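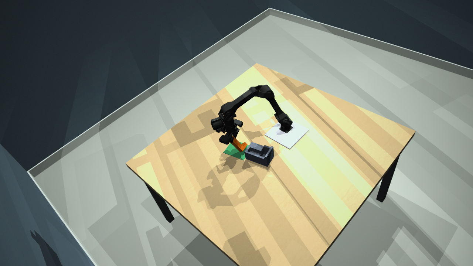
Figure 3. Simulated tabletop cell used in the planning study. The arm is posed with its gripper at the white panel; the open gray box and the orange and green parts are to its left.

4. Deciding What to Buy Before Buying It

4.1 The usual method, and its cost

Most small labs choose a robot arm the way most households choose a couch. Somebody sees one they like, the money has to be spent by September, and the measuring is done after delivery. Our own lab has followed this method twice. The first time, the arm could not reach the far third of the bench it had been bought for. The second time, the arm reached everything, including the door.

The work reported in this section grew out of a wish to avoid a third time. We asked whether a plain simulated cell, built in days by people who are not simulation experts, could answer enough questions to shape a purchase request. We did not ask whether it could replace a trial with the real hardware. Vendors are generous with brochures and careful with loans, and a trial unit was offered to us for an afternoon, including setup.

4.2 Building the cell

The cell in Figure 3 holds one arm, one table and a handful of parts. We kept it small on purpose. An earlier version, built by Marinho during a slow month, modeled the entire room down to the radiator, and it told us a great deal about the radiator.

The table was sized to match the bench we already own, as a new bench would have to come out of the same budget line. The arm model was swapped between runs so that each candidate stood on the same spot and was given the same tasks: pick up a part, carry it over the open box, and bring the gripper down to a target on the flat white panel. Lighting was left in a rather dramatic state. The strong bands and shadows across the wood cost us nothing in the reach tests, and they gave the vision tests something to complain about.

Three candidates were compared. We refer to them by supplier: Kikura, Plustden and Maddocks. Quotes were collected by Macedo, who was told by two of the three suppliers that the price depended on what we were willing to pay.

4.3 What the simulation was asked

We limited ourselves to questions with a line in the budget attached. Can the arm reach every target from one mounting point, or will a riser be needed? Does the forearm clear the wall of the box on the way down? Is a single gripper enough for all the parts, or does the flat green one call for suction, and therefore for a pump, a hose, a regulator and an argument with the facilities office about noise?

Each candidate was run through 755 placements, with the position of the parts changed every time. A placement counted as failed if the arm touched anything it was not meant to touch, stopped short of the target, or settled into a pose that Jara described in the lab notebook as "medically unwise." The last category was later given a proper definition based on joint limits, but the name stayed.

4.4 Findings that changed the budget

The Plustden arm had the longest reach and was the early favorite, mainly among those who had seen the video. In simulation it folded badly when the target was close to its own base, and the parts in our workflow spend most of their time close to the base. Moving the box farther out fixed this and pushed the edge of the work area past the edge of the table.

The Kikura arm failed on 170 placements before we added a riser and on only 5 afterward. The riser is a block of metal. It appears in the catalog as an "elevation accessory" and is priced as one. Even so, arm and riser together came in below either of the other two quotes.

The Maddocks arm did well at everything and could be delivered in 6 months, after the end of the grant that would have paid for it.

Suction turned out to be avoidable. Tilting the green part slightly against a fixed stop gave the gripper an edge to take hold of, and the pump, the hose and the regulator were struck from the request. Dantas, who had already cleared a shelf for the pump, asked that this be noted.

4.5 Costs the simulation did not see

A simulated arm arrives assembled and plugged in. It needs no freight, no import paperwork, no emergency stop within reach of a seated operator, and no training day with sandwiches. Our first budget, drawn up straight from the simulation results, left out all of these. It was returned by Camargo with the single comment "and the cable?"

We now add a separate sheet to each plan for whatever the model treats as free. The sheet covers mounting hardware, cabling, guarding, spare fingers for the gripper, service after the first year and the hours of whoever ends up looking after the thing. In our case this sheet came to about a third of the price of the arm. The group at Astiscombe, who tried the same procedure on a packing bench, reported a larger share and a stronger choice of words.

4.6 Limits

The parts in our cell are rigid and stay the shape they were drawn. Real ones arrive bent, or in the wrong box. Friction values were taken from a table and adjusted until the orange part stopped sliding, a procedure we do not recommend but expect is widespread. The reach and clearance results should carry over well to the real bench; the grasp results should be trusted less, and we have kept part of the budget uncommitted on that account. At the time of writing it has been requested by two other projects.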